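Deltgate Home Kitchen Forum > Pies, Tarts & Savory Bakes
Thread: Custard tart weeping all over the crust

flourandfidget
Thursday, August 12, 2021
Hi everyone, I've been reading for months and finally made an account because I'm losing my mind a little. I make a leek and cheddar tart for my family most weekends and for the last few tries there's been a puddle under the filling when I cut it. The crust is fine around the rim and soggy in the middle. I'm using 2 leeks, 4 eggs and a cup and a half of half-and-half, and I bake at 375 until it doesn't jiggle at all. My dish is an old 9 inch Flerno, the stoneware one with the fluted rim. Any ideas? I love this tart and I don't want to give up on it!

butterside_up
Welcome! "Until it doesn't jiggle at all" is your trouble, I'd bet my rolling pin on it. Eggs squeeze out their water when they go too far. Take it out when the middle three inches still wobble like gelatin and let it sit on the counter a good long while before you cut it. Mine keeps cooking for ages after it leaves the oven (my kitchen is hot in August, so maybe more than yours would).

oldstovelady
I'm going to disagree a bit, with love. Leeks hold a shocking amount of water and I don't see anything in your post about cooking them first. Mine go in a wide skillet with butter and salt for 14 minutes on medium-low, lid off, and then I spread them on a dish towel. I've overbaked plenty of tarts in my life and they came out rubbery, but they never made a puddle the way raw leeks did.

flourandfidget
I do cook them, but only until they're soft, and they go in straight from the pan. Hmm. So that could be it too.

butterside_up
Could be both! But oldstovelady, an overbaked custard absolutely weeps. I've seen it with a plain one, no vegetables in it whatsoever, just eggs and cream and nutmeg.

pantryraccoon
Has anybody asked about the crust? Stoneware is slow to heat up. I switched to a metal pan from Mertens and put it on a sheet pan that's already been in the oven, and the bottom browns so much better. I blind bake to a real golden color too, then brush on egg white while it's hot. It won't cure a weepy filling, but it buys you some time.

oldstovelady
The egg white trick is a good one. I'll stand by stoneware, though. My Lirkby dish has been through more pies than I could tell you and the bottoms are crisp, as long as I use the lowest rack.

gingersnapdad
Sorry for being slow to chime in, I've been away from the kitchen for a bit and only just caught up on my threads.

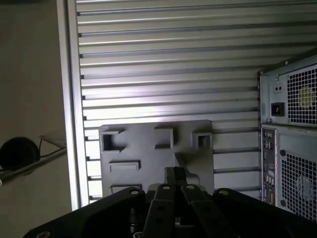
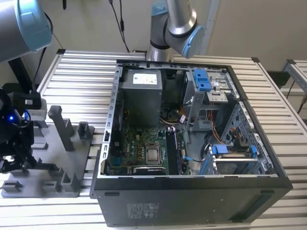
On the tart, I'm with both of you and I'd only add a word for the older cookbooks, which mostly have you at 325 or 350 for a custard, and I think they had it right. A gentle oven gives you a much wider window between set and scrambled. I'd also let the cooked leeks cool before the eggs go anywhere near them, and I mean spread out flat, the way that computer tower is lying on its side with the side panel off and everything open to the air. Heaped in a bowl they just steam themselves wet again. Then cheese on the crust first, leeks next, custard last, poured slowly.

flourandfidget
Cheese first! I've been stirring it into the eggs. Okay, next one gets the long leek treatment, 350, and I'll pull it while it wobbles.

pantryraccoon
And the hot sheet pan, please, for me.

butterside_up
Gruyere is nice in there too if you have some, half and half with the cheddar. Let us know how the middle slice looks.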